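October, bin work, second notebook
Started 8:40

Carrying on from the corner problem. Last entry ended with the scorer putting high values on grasps that close on nothing at the back wall. Kilian's suggestion was to stop tuning thresholds and look at where the bad proposals sit, so the morning went on that.

Setup is as before. Same metal bin, clamped to the table, same objects out of the Sindham tub. Skarno is doing the grasp scoring and Wurnwood is running the motion side. I haven't touched the hand-eye calibration. Checked it first thing with the pointer and the board and it agrees with last week's to within what I can read off by eye.

Pulled the log for the straight-grasp run (100 attempts, no pushing allowed) and plotted every proposal that scored above the accept line and then came up empty. I expected them to be spread over the floor of the bin. They aren't. They bunch up along the back wall, and most of the bunch is at a height where there can't be an object, a bit above the floor and apparently behind the metal. The colour crops for those proposals explain it. Glossy objects near the wall throw a smeared copy of themselves on to the sheet metal, and the scorer is happy to grasp the copy. Matte objects don't cause it. The capsicum is the worst of the lot and the coil doesn't do it at all.

So there are two different faults that I'd been counting as one:

(a) false proposals on a reflection, where the fingers go to the wall
(b) true proposals on a real object in a corner, where one finger has no room to get down between object and wall

The fix for (a) is geometric and dull. We know where the walls are, so any grasp centre that falls outside the inner faces gets thrown away before scoring. I wrote it as a filter on the proposal list and left the image alone. Ottilie asked why not paint the walls matte and be done with it. Fair question, but I want the method to cope with the bin as it is. The bins at Sindham are all scuffed metal, and a painted one here would tell us nothing about those.

The filter uses the nominal bin model plus the measured corner positions. The bin doesn't sit square to the table and I've stopped trying to make it. Corners are touched off by hand after every reclamp and go into the session file. Note to whoever runs this next: if you bump the clamp, redo the corners. A small rotation is enough for the filter to start eating real grasps near the front wall, and it does it silently.

For (b) I used the push primitive we sketched on the whiteboard. When the best surviving grasp is in a corner zone and its score is under the second line, the arm does a short sweep away from the corner with the fingers closed, re-images and scores again. At most 2 pushes per object, then it has to either grasp or mark the object as skipped. The push direction comes from the bisector of the two walls. I did try picking the direction from the scorer by imagining the object shifted and scoring the shifted crop. It's slow and gave nearly the same direction, so it's out for now.

Training detail so I can find it later. The scorer is the same network as in the September runs. Labels are finger gap at lift height plus the before/after image difference, and the two have to agree or the attempt is dropped from the training set. I don't want anyone correcting labels by hand. Push attempts are not trained on directly. The grasp after a push is labelled as a normal grasp, with a flag in the log so it can be filtered out.

11:15. Started the long run with filter and push both on. Layouts are tipped in from the tub and left however they land. If something stands up against a wall, it stands up against a wall. I spread nothing out by hand apart from objects that land outside the bin, which go back in the tub. 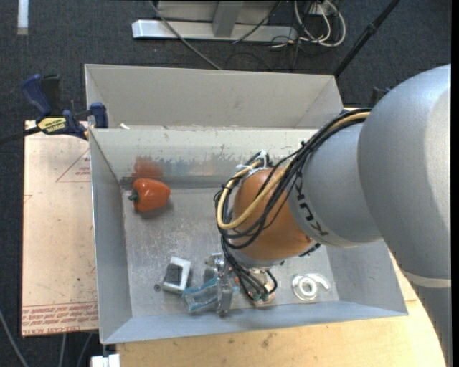

Long run, capsicum back left, gripper at the clear packet near the front wall.

That layout is a good one to keep for the write-up. The capsicum is tight in the corner with its stem to the left, its reflection shows on the wall behind, and the rest of the objects are up the front. With the old code I'd have bet on the first proposal going to the reflection. With the filter on, nothing behind the wall line got through to scoring, and the front group came up first in the ranking. Saved as a test layout for the replay set.

Thin transparent packaging is a separate nuisance. Depth on the clear packet is mostly holes, and what remains belongs to the floor under it. The scorer copes better than the depth suggests, I think because it leans on the coloured edges. I'd like to test that by greying out the edges in the crops and rescoring offline. Not today.

13:50. Paused the run. The hose over the wrist was riding up on the far left approach and the joint torque on the last axis had a bump in it each time. No fault raised, but the bump is big enough to look like contact, and the push primitive uses contact to know when to stop. Several early pushes ended short because of it. Retied the bundle with more slack, ran the wrist through its range by hand and the bump is gone from the trace. The early pushes are marked in the log as suspect. I haven't deleted them.

Related: the limit on wrist rotation in Wurnwood was still the one from the bench gripper. I've tightened it. We lose a few approach angles in the front right of the bin and I don't miss them.

14:30. Resumed. Kilian watched for a while and noticed something I'd not seen in the numbers. After a push the object is often rocking or still rolling when the image is taken. The scorer sees it in one spot and it settles in another. Round things obviously, the capsicum more than anything. I put in a wait that compares consecutive frames inside the bin and goes on once they match. A fixed delay would have been simpler, but it would have cost time on every flat object.

16:20. Run finished, 175 attempts in total, suspect pushes included.

What I'm prepared to say from it:

Reflection faults are gone. Not one attempt in the whole run closed on the wall. Since the filter is hard geometry this isn't a surprising result, but I did go through the images for every empty close to be sure.

Corner objects come out more often with the push than without. I'm not writing a percentage down yet. The straight-grasp run had fewer corner layouts by chance and the two aren't comparable until I've matched them up by starting zone. Ottilie is writing the matching script.

Objects skipped after the push limit: 4. I looked at each. In every case the first push had moved the object along the wall and into the next corner, so the second push started from a position as bad as the first. The bisector is the wrong direction when the object is long and already lying along one wall. It wants a push square off the long side. That needs an estimate of the object's long axis, and the mask we already have should be good enough for it.

The filter cost us some real grasps near the front wall, where the gripper plate comes down very close to the metal anyway. I compared against a replay with the filter off and the lost ones were all low scorers. Would leave it.

What I'm not prepared to say: anything about whether the scorer itself has got better. It was retrained once in the middle of the run, at the pause, and I changed the hose and the wrist limit at the same time. That was careless. Next time retrain at the end, or freeze the weights for the whole run and do the comparison on replay.

Also unresolved – the image-difference label and the finger-gap label disagree more on the clear packet than on everything else put together. The packet compresses to almost nothing between the fingers, so the gap reads as empty while the image says it left the bin. Under the current rule all of those get dropped, which means we are quietly training on hardly any successful packet grasps. Possible fix is to trust the image alone when the gap is below a small value and the object is flat. Kilian would prefer a finger current reading. Rüegg have been asked whether the gripper board exposes it, no answer yet.

To do
– long-axis push direction, try on the skipped layouts first
– matched comparison by starting zone (Ottilie)
– grey-edge test on packet crops
– label rule for flat soft things, agree it with Kilian before changing anything
– photograph the hose routing as it is now and put a print by the controller
– corner touch-off into the start-up script so it can't be forgotten

Logs are copied to the shared drive under the Skarno folder, with the session file alongside. Arm parked, brakes on, power to the gripper off at 17:05. Bin left clamped, so please don't use the table for anything heavy.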